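August, county records desk, Sedcombe

Second week of the new permit rules. I am writing this at the kitchen table before I forget the order of things.
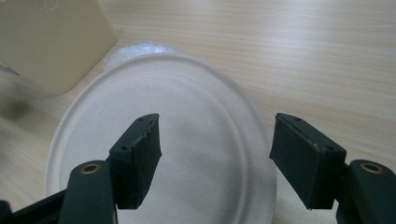 Morning

In by 7:30. The overnight queue had 135 applications in it, all of them concealed carry renewals or first-time permits. Before the rule change we would have cleared that by lunch. Now each one needs the training certificate checked against the instructor list, and the instructor list is out of date. I found two people on it who stopped teaching last year.

Nesma Mahrous took the first half of the alphabet and I took the second. She is faster than I am on the state system and she doesn't stop to read the notes field. I do read it. One man had written a full paragraph there on why his old address in Leltstead should still count. It doesn't count. He has to bring in a utility bill or a lease like everyone else, and I sent him the standard letter.

The system went down at 9:40 and came back at 10:15. We did the filing while we waited.

Midday

The sheriff's office called for numbers. They want to know how many people have been turned down since the first of the month and for what. I told them we have sent back 20 applications as denied and a lot more as incomplete, and that those are two different things. The deputy asked if he could just add them together. I said no. An incomplete one can be fixed with a phone call and a copy of a certificate. A denied one goes to appeal, with a hearing date and a file number. He said he would put down the 20.

Ate at my desk. Soup again.

Afternoon

Three people at the counter when I got back. The first wanted to know if the change applies to a rifle he is leaving to his son. It doesn't, it is only handgun carry, and I gave him the sheet. The second was Bennani from the gun shop on the Stullier road. He says the wait has hurt his counter trade and that people blame him for it. I told him the permit has nothing to do with buying from him, the purchase check is the state's and a separate form. He knows that. He wanted it in writing to tape up by the register, so I printed the page for him.

The third was a woman whose permit runs out at the end of the month. She had everything in a folder with the copies already made. Done in ten minutes.

Hidayah Nugroho came down from the clerk's office at 3:00 with the budget. We asked for another part-time person and got overtime instead, capped at $700 for the two of us through the fall. She also thinks we will pass 1,000 applications by the time the leaves turn. I think it will be sooner – the hunters haven't started coming in and they always leave it late, even the ones who only need an address changed.

Evening

Left at 5:50. There were 41 still in my half of the queue and I did not count Nesma's.

Things for tomorrow: call the state about the instructor list, ask for the corrected one by email this time. Find the Leltstead man's first application, it may be in the old cabinets. More toner.

Rain on the drive home. Called my sister and went to bed at ten.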